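1. April 2018
von admin

Was vom Handgelenk übrig bleibt

Im November hatte ich hier großspurig angekündigt, dass Vernasa bis zum Frühjahr eine Tür öffnen kann. Es ist Frühjahr. Vernasa kann eine Tür öffnen, sofern man unter einer Tür eine Vitrinentür versteht und unter öffnen einen Vorgang, bei dem man besser danebensteht. Ich bin trotzdem zufrieden, und weil mir per Mail dreimal dieselbe Frage gestellt wurde (»Wozu der Aufwand, man kann den Arm doch einfach programmieren?«), schreibe ich jetzt auf, was wir eigentlich machen und was dabei herausgekommen ist.

Zur Frage selbst: Ja, man kann den Arm einfach programmieren. Ich habe das bei unserem Mevach zwei Wochen lang getan. Danach konnte er exakt eine Tasse von exakt einer Stelle nehmen. Verschob man die Tasse um eine Daumenbreite, griff er mit großer Würde daneben. Für eine Fabrik ist das in Ordnung, dort verschiebt keiner die Tasse. In Wohnräumen ist das Verschieben von Tassen die Hauptbeschäftigung.

Die Alternative ist, dem Arm etwas vorzumachen. Üblicherweise setzt man dafür jemanden an eine Fernsteuerung. Das haben wir auch versucht, und wer einmal mit zwei Joysticks eine Schüssel aus einem Regal heben wollte, weiß, wie sich ein Kranführer an seinem ersten Arbeitstag fühlt. Die Bewegungen, die man so aufzeichnet, sind langsam, ruckelig und voller Denkpausen. Der Arm lernt sie brav mit. Eine unserer frühen Versionen hielt vor jedem Griff inne, als müsste sie sich noch einmal sammeln. Das Zögern stammte von mir.

Also lassen wir den Arm beim Aufzeichnen inzwischen ganz weg. Man nimmt die Greifer in die Hand und macht die Arbeit selbst. Auf jedem Greifer sitzt ein Würfel mit schwarz-weißen Markern, am Kopf trägt man eine Kamera, und aus dem Kamerabild rechnet Skoryk die Lage der Würfel aus. Mehr ist es im Kern nicht. Skoryk ist unser Auswerteprogramm und trägt diesen Namen, weil der Ordner schon so hieß, als ich ihn übernommen habe. Niemand weiß mehr, warum, und das Umbenennen würde einige Pfade zerstören, von deren Existenz ich lieber nichts wissen möchte.

Warum ein Würfel und kein flaches Schild? Weil ein Handgelenk sich dreht. Mit einem einzelnen Marker hat man wunderbare Daten, bis die Person tut, was Personen beim Greifen ständig tun, nämlich die Hand kippen. Beim Würfel ist fast immer irgendeine Seite zu sehen, oft mehrere, und sobald es mehrere sind, wird die Schätzung deutlich ruhiger. Ein einzelner Marker, schräg von der Seite betrachtet, hat die unangenehme Eigenschaft, zwei Deutungen zuzulassen. Skoryk hat sich dann gern für beide entschieden, immer abwechselnd. In der Auswertung sah das aus, als hätte jemand mit dem Greifer gewinkt.

Nun zum Ergebnis, um das es mir heute geht. Wir haben 200 Vorführungen aufgenommen, alle nach demselben Muster: auf die Vitrine zugehen, die Tür öffnen, etwas herausnehmen, es auf die Ablage stellen. Übrig geblieben sind 145. Der Rest ist an Dingen gescheitert, die in keinem Lehrbuch stehen, weil sie dort peinlich wären. Man dreht den Kopf weg, weil jemand ins Zimmer kommt, und schon sind beide Hände aus dem Bild. Man beugt sich vor, und der eigene Ärmel liegt über dem Marker. Man kratzt sich mit dem Greifer am Kinn. Letzteres ist technisch einwandfrei aufgezeichnet worden, und ich habe die Sequenz aussortiert, bevor der Mevach sie zu Gesicht bekam.

Mit den 145 haben wir zwei Varianten trainiert. Die erste bekam die Bewegungen der Greifer in Raumkoordinaten, also bezogen auf einen festen Punkt im Zimmer. Das schien mir die saubere Lösung. Ich habe dafür einen Nachmittag lang Referenzmarker an Wände geklebt, mit Wasserwaage, und war sehr stolz. Die zweite bekam nur relative Bewegungen: wohin sich der Greifer vom jeweils letzten Bild aus bewegt, und wo die beiden Greifer zueinander stehen. Diese Variante braucht keine Referenz an der Wand. Sie weiß nicht einmal, dass es eine Wand gibt.

Beide durften danach auf dem Arm in je 21 Versuchen zeigen, was sie können. Die Variante mit der Wasserwaage schaffte 8. Die andere schaffte das Doppelte.

Ich habe das erst nicht geglaubt und in der Auswertung nach einem Fehler gesucht, natürlich nur auf der Seite, die mir nicht gefiel. Gefunden habe ich einen auf der anderen: Die Raumkoordinaten waren über die Zeit gewandert. Nicht viel, am Anfang einer Aufnahme stimmte alles, und am Ende lag die Vitrine ein Stück neben sich selbst. Jede Kopfbewegung steuert einen kleinen Fehler bei, und Menschen bewegen den Kopf leider fortwährend. Bei relativen Bewegungen fällt dieser Fehler kaum ins Gewicht, weil zwischen zwei Bildern nicht viel Zeit zum Wandern bleibt. Das hätte man sich vorher überlegen können. In Riltano, wo wir die erste Fassung vorgestellt haben, hatte sich das auch jemand aus dem Publikum vorher überlegt und es sehr freundlich als Frage formuliert. Ich habe damals geantwortet, das sehe man sich noch an.

Der zweite Befund ist kleiner, gefällt mir aber besser. Lässt man die Angabe weg, wie die beiden Greifer zueinander stehen, bleibt das Öffnen der Tür ungefähr gleich gut, und alles danach geht in die Binsen. Die eine Hand hält die Tür, die andere greift hinein, und ohne Wissen voneinander treffen sie sich in der Mitte. Das Geräusch dabei ist nicht schön. Ich hätte gedacht, dass das Kamerabild genügt, um so etwas zu verhindern, schließlich sieht man beide Hände. Offenbar sieht das Netz sie auch und zieht keine Schlüsse daraus. Man kennt das.

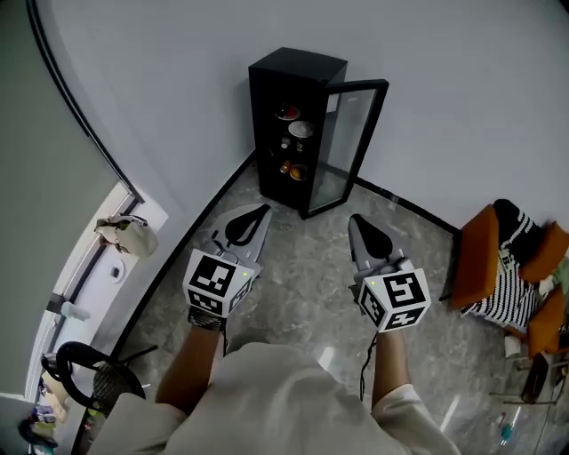 Beide Greifer, beide Würfel, Tür schon offen. Der Sessel spielt nicht mit.

Zu den Räumen noch ein Wort, weil ich dazu im November etwas Dummes geschrieben habe. Ich hatte damals behauptet, man solle in einer möglichst aufgeräumten Umgebung anfangen und das Durcheinander später dazunehmen. Wir haben das gemacht: kahles Labor, weißer Tisch, ein Gegenstand. Die Variante, die dabei herauskam, war im Labor ausgezeichnet und beim ersten Stuhl im Hintergrund am Ende ihrer Weisheit. Seitdem nehmen wir dort auf, wo Möbel stehen und Sachen über Lehnen hängen. Die Aufnahmen sehen im Archiv grauenhaft aus, und ich würde sie keinem Gutachter ungefragt zeigen. Der Arm kommt mit ihnen besser zurecht.

Was nach wie vor nicht funktioniert, ist Glas. Eine Glastür spiegelt, und in der Spiegelung kann ein Marker auftauchen, der für Skoryk genauso echt ist wie der richtige. Wir hatten Sequenzen, in denen laut Protokoll drei Hände beteiligt waren. Vorläufig werfen wir jeden Würfel weg, der plötzlich weiter weg ist, als ein Arm lang sein kann. Das ist grob, aber es hält. Bei ganz nahem Glas hält es nicht, da liegt die falsche Hand dann in plausibler Entfernung und macht einen vernünftigen Eindruck. Wer eine bessere Idee hat, die ohne mattes Klebeband auskommt: bitte melden. Klebeband hatten wir. Danach hat der Mevach gelernt, nach Klebeband zu suchen.

Ebenfalls offen ist die Kraft. Der Würfel verrät, wo die Hand ist. Wie fest sie zieht, verrät er nicht. Beim Öffnen einer Tür merkt ein Mensch, dass sie am Anfang klemmt, und zieht kurz kräftiger. Im Datensatz steht davon nur, dass der Greifer eine Weile stehen bleibt und sich dann ruckartig bewegt. Der Arm macht genau das nach: Er bleibt eine Weile stehen, dann ruckt er, und zwar auch bei Türen, die überhaupt nicht klemmen. Ein Teil der misslungenen Versuche geht darauf zurück. Wir könnten einen Kraftsensor in den Griff einbauen, was das Ganze schwerer macht, und schwer ist es nach einer Stunde mit ausgestreckten Armen ohnehin. Mein rechter Unterarm hat zu dem Thema eine feste Meinung.

Die Daten geben wir heraus, sobald die Kopfzeilen einheitlich sind. Im Moment gibt es darin zwei Schreibweisen für »links«, und eine davon bedeutet in den älteren Dateien rechts. Das Auswerteskript kann man schon haben, ich schicke es auf Anfrage. Es läuft, wenn man es aus dem richtigen Verzeichnis startet.

Nachtrag, weil es beim Gegenlesen jemand gefragt hat: Nein, das Datum oben hat nichts zu bedeuten. Die 8 von 21 sind echt. Die Wasserwaage liegt seitdem in der Schublade mit den Joysticks.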